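A day among the bones at Leltolden

2023-05-28

The Leltolden fossil museum opens its back rooms to the public once a year, and once a year is probably as often as the staff could stand it. I went on the Sunday, having been told that Saturday was for schools. The schools had evidently not been told.

You get there by bus from Brirnska, a ride of 21 stops, most of them at farm gates. The museum is a former grain store next to the old quarry, and if you miss the sign you will know you've gone too far when you reach the other sign, which points back.

Entry was 8 euros including a hot drink. Our guide for the workshops was Roswitha Schwerdtfeger, who has been cleaning marine reptiles for most of her working life and has the patience of one. She started us off with the ichthyosaur. It lies on its side in a bed of sand, with a good set of teeth and an eye socket you could rest a grapefruit in. A boy at the front asked if it was a dinosaur. No, she said, it was a reptile that lived in the sea at the same time. He asked if it could beat a dinosaur. She said it depended where they met, and he seemed to find that fair.

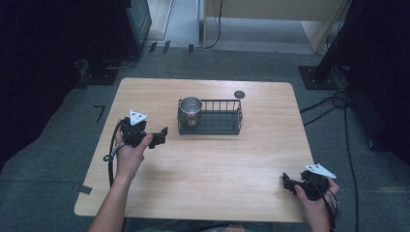 Cleaning one flipper took her from February until the week before we came. The rock comes off in crumbs, under a microscope, with a thing like a very small road drill. We were each allowed a go on a lump of shale with nothing in it. I removed a piece the size of a lentil and was thanked.

Next door is the store, and the store is the reason to come. There are 3475 catalogued specimens from the Kütt quarry, in drawers, and Uwe Kröger will open any drawer you point at. I pointed badly and got eleven minutes on fossil dung. It is called coprolite, it can have fish scales in it, and he passed a polished one round before saying what it was. Gemma Bramwell, the other English visitor that day, had been holding it against her cheek to feel how cold it was. She took it well.

Other drawers had ammonites by the dozen, a row of crocodile teeth, and one dinosaur bone. Just the one. The quarry was sea floor in the Jurassic, and dinosaurs only turned up there by floating out dead, so all Leltolden has to show is part of a shin. It has its own drawer, its own lamp and, on the poster at the bus station, a whole roaring animal drawn around it.

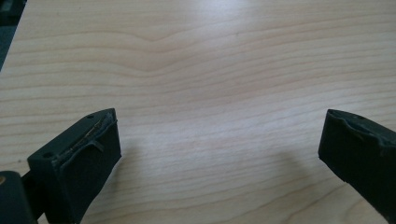

Lunch was at the Lidetti, across the road, where they do a potato soup and a "dino plate", the second being the first with a sausage in it.

In the afternoon Anneliese Heitmann gave the talk, on how old the beds are and how anyone can tell. It comes down mainly to which ammonites are in which layer, and she had brought a trayful to prove it. Around 79 of us sat on benches meant for fewer. The slides stuck twice - both times on the same sea lily - and she simply talked about sea lilies until they moved on. I now know a fair amount about sea lilies.

The shop sells plastic tyrannosaurs, an animal never found within a continent of the place, and a decent guide to the quarry in three languages. I bought the guide. The last bus back leaves at ten to six, from the stop by the second sign.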